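Can a Grabber Teach a Robot to Tidy Your Room?

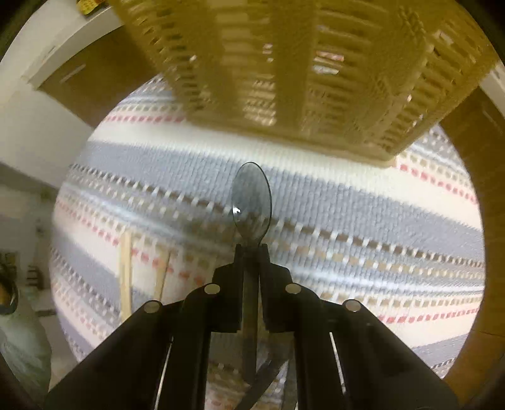

The two black fingers pinch a clear plastic spoon over a striped rug.

A company called Triltico sells a kit named the Jotton. The ad says, "Teach a robot any chore in one afternoon!" That is a big promise, and big promises are worth poking at.

What is in the box?

You get a grabber you hold in your hand, a small camera that rides on it, and a computer program. There is no robot in the box. You have to buy that part from somebody else. The ad does mention this, in very small letters at the bottom.

How is it supposed to work?

You do a chore using the grabber instead of your fingers. Let's say you pick up a spoon and put it in a basket. The camera records what the grabber "sees" while you do it. Then you do it again. And again. The program looks through all those recordings and hunts for patterns, such as when the fingers close and which way they move next. Later, a robot arm with the same kind of fingers can try to copy them.

Piroska Oláh works for Triltico. She told us 60 tries are enough to teach one simple job. We asked, "Enough for what?" She said enough for the robot to "get started." Getting started is a nice thing, but you can get started on the piano and still be pretty bad at it.

Why is a spoon so tricky?

Look at the bowl of the spoon in the picture. The stripes of the rug show right through it! Your brain is great at sorting that out. A computer has only the colors in the picture to go on, and see-through things borrow their colors from whatever is behind them. A red block would be a lot easier. Ads for robots tend to have a lot of red blocks in them.

Does it know what a spoon is?

No. It doesn't know about soup, either. If you teach it with one spoon on one rug, it may get mixed up by a different spoon on a plain floor. Leandro Gallardo, who teaches a robot club for kids, recorded 300 tries with his Jotton. His robot did fine until he moved the lamp.

Should you ask for one?

The kit costs 547 dollars. You also need a grown-up, a fast computer and that robot arm. A club could share one and learn a lot from it. If you only want a clean floor, you can pick up 7 spoons yourself before the program has finished loading.

Try this at home

Borrow some kitchen tongs. Pick up a plastic spoon, a sock and a grape. Which one made you slow down? What did you change about the way you squeezed? Write it down as if you were explaining it to someone who has never had hands.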